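Forbridge sets single standard for mixed-item bins at Modanov site

31/01/2021
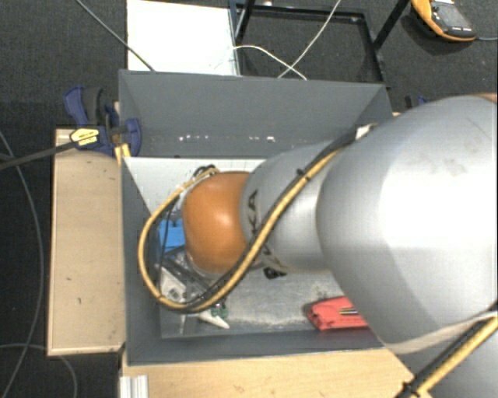

Mixed bins fail at the floor before they fail anywhere else, according to Định Tiêu, and an inspection that only looks at the rim and the walls will pass bins that should have been pulled. The comment came in response to the new storage standard published by Forbridge for its Modanov site, which covers open gray bins used to hold unlike small goods in a single container.

The standard replaces three separate work instructions that had been in use at the site for receiving, storage and picking. It applies to 521 bins. All are the deep, open-top rectangular type supplied by Dritton, and all are used without lids. Flat trays, folding crates and bins used for a single product are outside its scope and stay under the earlier instructions.

Forbridge handles household goods, hand tools, stationery and small packaged items for a number of online sellers. Most arrive in low quantities, often one or two pieces of a kind, and a shelf position for each would leave much of the storage area unused. Mixed bins have been the usual answer at Modanov for several years. What had not been settled was how many items a bin should hold, how different the items needed to be from one another, and when a bin was too worn to keep.

Item limits

A mixed bin may now hold no more than eight product lines at one time. The earlier storage instruction gave no number and asked only that the contents be "easy to see," a phrase that each shift read in its own way. Picking records showed search times going up sharply in bins with more lines than that, mostly where small items had slid under larger ones.

Gross weight is limited to 20 kilograms per bin. The Dritton bin is rated above this figure. Forbridge chose the lower limit for handling reasons, as the bins are lifted by hand at two points on the route between receiving and storage. Any bin above the limit is split at receiving and given a second label.

Fill height is set by the contents. Nothing may stand higher than the rim, and the goods should lie in one layer where their shapes allow it. Where a second layer cannot be avoided, flat and rigid items go on the bottom. Soft goods and bagged goods go on top or at one end. Stacking round containers on other round containers is not permitted.

Separation by color and shape

The longest section of the standard deals with what may share a bin. Two items that differ only in size, scent, flavor or model number must not be stored together, even if their packaging is marked clearly. The same applies to items of the same color and general outline from different makers. Forbridge gives the case of two blue boxed products of nearly equal size, which produced repeated picking errors last July until one of them was moved to another aisle.

Gray and black goods get separate treatment. Against a gray bin floor, a small dark item is easy to miss, more so in the corners and along the foot of the near wall, where the light is weakest. The standard limits each bin to two dark lines and asks that they be placed toward the middle of the floor. Items smaller than a closed hand go into a clear bag with a printed label on the outside.

Clear packaging was discussed at length before the text was agreed. An early draft banned it from mixed bins altogether. The final version allows it, provided the product inside is opaque and fills most of the pack. Empty clear boxes sold as storage products are excluded and go to shelf positions.

Placement

Goods are set down one at a time at receiving and are not tipped in. Long items lie parallel to the long walls. Nothing should be wedged between two walls, because goods held that way tend to mark the sides and are hard to remove without disturbing the rest. Hanging tabs and loops are folded under the item so that one piece does not pull out another.

Rearranging a bin during picking is allowed, with one condition — the picker must leave every line visible from above afterward. If that cannot be done in a few moments, the bin is sent to the checking bench and a replacement location is assigned by the Wako stock system. The pick itself is completed first, so that the order is not held.

The standard does not ask for dividers. Modanov tested card dividers and rigid inserts in a small set of bins and dropped both. The card softened and leaned after a short period of use. The rigid inserts held their position but took up floor area, and flat goods had to be stood on edge to fit the cells. The inserts have been kept for glass and ceramic products only.

Wear and retirement

Surface marks alone are not a reason to retire a bin. Pale scratches, scuffed patches and small specks on the walls are expected after normal use and are recorded as Grade 2, which carries no restriction. Grade 1 is a new or nearly unmarked bin. Grade 3 covers a raised edge, a split, a floor that no longer sits flat, or any mark deep enough to catch a fingernail. A Grade 3 bin is emptied the same shift and removed.

During the first inspection under the new rules, 39 bins were placed in Grade 3. Most had damage to the floor and a smaller group had splits close to a corner. The bins have been replaced from stock held on site, and the old ones are being returned to Dritton for recycling under the existing supply terms.

Tiêu's point about floors concerns the way Grade 3 is checked. The floor can only be judged with the bin empty, and bins in steady use are seldom empty. Goods are taken out and others put in, so the same patch of floor may go unseen for months. Tiêu suggested that bins be emptied on a fixed cycle whatever their condition, and that the inspector run a flat gauge across the floor in both directions. Scratches were of less concern, Tiêu added, except where they ran together into a worn area, as thin bagged goods can snag there when they are slid out.

Forbridge has accepted the first suggestion in part. Each bin will be emptied and inspected at least once a year, with the date of the last empty check held against the bin number in Wako. The flat gauge is still under review. The current text calls for a visual check and a hand pass, and the company wants to compare results on a sample of bins before adding a tool to the bench.

Cleaning

Bins are wiped when empty, using a damp cloth and a neutral cleaner. Solvent cleaners are not allowed on labels or within a hand's width of them. Adhesive left by old labels is scraped off with a plastic blade. Loose dust, paper scraps and broken packaging are to be removed whenever they are noticed, with or without goods in the bin.

Leaking goods are handled under a separate procedure. The affected bin is taken out of use, all contents are moved to a lined tray, and each item is checked before it goes back into stock. Bins that have held a leaking product are washed, dried and graded again.

Labels

Each bin carries two labels with the same number, one on a short wall and one on a long wall. Both are placed high on the outside face. The older practice of adding a third label inside the bin has ended. Inside labels were rubbed away by the goods and left residue, and on some bins the part-removed number could be misread as a different location.

Contents lists are no longer attached to the bins. The list in Wako is treated as the only record, and paper lists found during picking are to be discarded. Staff at the receiving bench had asked to keep a handwritten list for bins still being filled. The request was turned down, although a colored clip may be placed on the rim to show that a bin is not yet ready for storage.

Timing and open items

The new limits apply now to every bin filled at receiving. Bins already in storage will be brought into line as they pass through picking or checking, and Forbridge has not set an end date for this work. Until then, pickers may come across bins with more lines than the standard permits. These are to be reported and picked from as normal.

Two questions remain open. One is the treatment of items that roll, such as tubes and small jars, which are currently allowed in any position if they do not exceed two lines per bin. The other is lighting above the checking bench, where glare on glossy packaging makes printed text hard to read from some angles. A trial with a diffused light source is planned, and the bench may be turned to face the other wall.

A revised text is expected in July, after the first set of empty checks has been entered. Comments on the current version can be left with the receiving desk at Modanov, marked with the section title and, where a particular bin is concerned, the bin number.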